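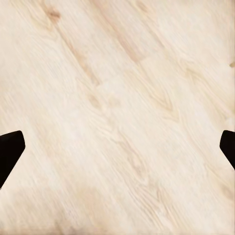 4.2 The Likmont open day

Our second site visit was to the open day held by Soridon at its Likmont building in November. We attended as ordinary visitors, with our names on the public list, and told the presenters at the start that we were writing about demonstrations. They raised no objection. The visit belongs in this paper for one reason above the others: everything shown in the main room was simulated. Visitors watched a rendered kitchen on a large screen, with the view taken from between the two fingers of the gripper, and were told that the controller behind it, called Prellia, would behave in much the same way on a physical arm. No physical arm was shown running it.

The session lasted 15 minutes and was repeated through the afternoon. We sat through it twice, once near the front and once at the back with a family group, and took notes on both occasions. The script was close to identical. A presenter introduced the task, which was to find a cabinet, take hold of its handle and open it, and then let the program run while speaking over it. Questions were taken at the end, when the screen had gone back to the company logo.

Three claims were made to the room, and we take them in turn, since they don't stand or fall together.

The first was that the program had completed 1,447 cabinet openings "without help." We asked what the number was out of. The presenter at the first session didn't know. The presenter at the second said that it came from the training logs and that failed attempts were kept in a different file. A total of successes with no total of attempts says very little about reliability, and we were surprised to see it printed on a banner. It would be compatible with a very good controller and with a very poor one left running over a long weekend. We wrote to the company afterwards asking for the second file and have had a polite reply, without the file.

We also asked what counted as an opening. The answer was that the door had to move past a set angle, which the presenter put at 15 degrees. Few people at home would call a cabinet open at that point. A threshold of this kind may be reasonable in training, where the aim is to reward progress, but it was carried over to the banner with no note attached.

The second claim was that the scenes were varied enough to stand in for real kitchens. Here the company had more to say, and some of it was fair. The layout of the room is changed between runs, along with the surfaces and the starting position of the arm, and a handout listed 1,000 scene variations. What the handout left out was how far apart those variations are. In the material we saw there was a pale wood-grain floor and a cabinet front in grey, lit softly and evenly, with no harsh highlights on either. A floor like that gives a strong contrast with black gripper fingers and with a dark handle. Real kitchens have glare off the bench, a tea towel over the handle, and a bin in the way. We asked whether any of the variations included clutter on or near the handle and were told this was "on the list."

The view from the gripper deserves some attention of its own. It was presented as an honest view, the robot's own, and several people near us clearly took it that way. In one sense it is. In another it hides a good deal, as it shows the tips of the fingers and whatever lies past them and leaves out the rest of the arm. A viewer can't tell from it whether the elbow is close to a wall, how far the hand is from the handle in depth, or what the base is doing. When the hand is over bare wood grain, there is nothing in view to give scale or direction, and the person watching has to take the presenter's word for where in the kitchen it is. The presenter did supply that word, continuously, and we found at the second sitting that our own notes had picked up phrases such as "now it's looking for the cabinet" which no one in the room could have checked.

Owusu describes this as borrowed narration: the audience credits the machine with the purpose spoken aloud by the person beside it. Our notes fit that account well. At one point in the first session the hand moved away from the cabinet and the presenter said it was "having another think." At the second, a similar movement passed with no comment at all and the family group behind us didn't react. We can't say what the program was doing in either case, and neither could anyone else without access to its internal state. The phrase had an effect on the room all the same - there was laughter, and one person said "clever."

Stills are open to the same problem, and we include our own with that in mind. Figure 2 has the open fingers low in the view, the bar handle running across the top of the panel, and the right finger overlapping the bottom edge of the cabinet. A reader who has been told that the task is opening a cabinet will probably read this as an approach to the handle. It could as easily be a retreat from it, or a pause. The overlap at the right might be contact, or it might only be one thing lying in front of another from where the view is taken. We were unable to settle the point, and we suspect that the same still on a banner would carry a caption which did.
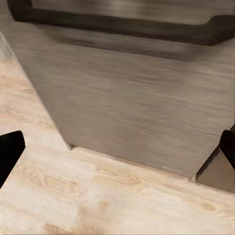 Figure 2. Simulated view from the gripper, cabinet task, Likmont open day. Both fingers are in view, with open space between them.

The third claim was the one that visitors seemed to care about most, namely that the controller could be moved to a real arm with "almost no" extra work. We think this was the weakest of the three. No figures were offered for it. When pressed, the second presenter said that the transfer had been tried on 2 cabinets in the company's workshop and that the results were encouraging. We asked whether either had opened. He said that one had, after the grip force was adjusted by hand, and that the other had a magnetic catch which the simulation didn't model. This was a frank answer and we were glad to have it, but it was given to us at the side of the room once the chairs had emptied. The people who had just been told "almost no extra work" did not hear it.

It would be unfair to leave the impression that the staff were trying to mislead anybody. They were friendly, they stayed late, and several of the less flattering facts in this section came from them. Simulation is also a sensible place to begin. It is cheap, it breaks no cupboard doors, and faults can be repeated until they are understood. Our complaint concerns the step from there to a public event, where the rendered kitchen was treated as proof of something about real ones. The word "simulated" was on the first slide of the session. We did not hear it spoken again until question time, when we used it ourselves.

Some limits on our own account should be stated. We saw two sittings out of a full afternoon, and the sittings we missed may have gone differently. We had no access to the code or logs. Our notes were written by hand and compared that evening, and in a few places they disagree on the order in which things were said. Where they do, we have left the detail out. We also came to the event already doubtful, and a different pair of visitors might have given more weight to how smoothly the motion ran.

For the comparison in Section 5 we coded the Likmont session under the same headings as the first site. It scores low on reported failures and on access to raw results, and moderately well on staff candour, though we have marked that last score with a note, as most of the candour took place off to one side. Under "conditions stated to the audience" we entered partial. The slide was there, and so was the handout, in a stack by the door that most people passed on their way out.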